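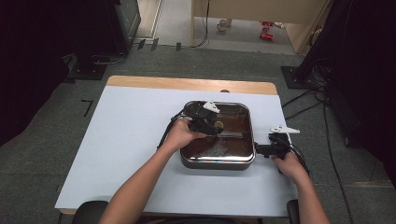

What is a roasting pan? It is a wide, open metal pan with raised sides, used in the oven for meat, fish or vegetables.

3 min read · 11 shares

Roasting pans are made of steel, aluminum or iron with enamel. The sides are usually low, so that the hot air can reach the food. Many pans are sold together with a rack, which keeps the meat out of its own fat.

In the Bimden valley the pan had also a second use. Families without an oven carried the filled pan to the village baker, who put it in after the bread. Enikő Gál, who collected household lists from the valley, found 79 pans in them, and many had the initials of the family on the rim. The custom was strongest in August, at the harvest.

The juices left in the pan are commonly used for gravy. Enamel pans should not be cleaned with steel wool.

Comments (0)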